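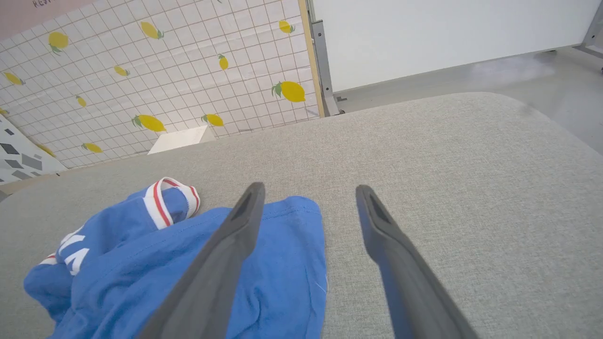

## Laundry on the Upholstered Surface

It has been the practice of this household since September to sort clean laundry in the room with the lemon wallpaper. The gray upholstered piece on which the sorting takes place was purchased from Bemik, and its heather-gray fabric has proved suitable for the purpose. Dark lint shows on it promptly and can be removed before it reaches the clothing.

Readers of the previous entry asked how garments with a striped waistband should be folded. The blue one is a fair test, as its white and red trim tends to curl over on itself. The following procedure is now in use:

1. Lay the garment flat with the printed letters facing down.
2. Unroll the waistband by hand and press it with the palm.
3. Fold in half lengthwise, then in 3 equal parts toward the waistband.

Loose threads near a seam are to be trimmed with small scissors. They should not be pulled.

Folded items go into the Volunwood drawer, which holds 14 pieces of this size when they are stored upright. A second drawer was considered and has been deferred until the hallway closet is cleared. The matter of unmatched socks remains open, and suggestions may be left in the comments.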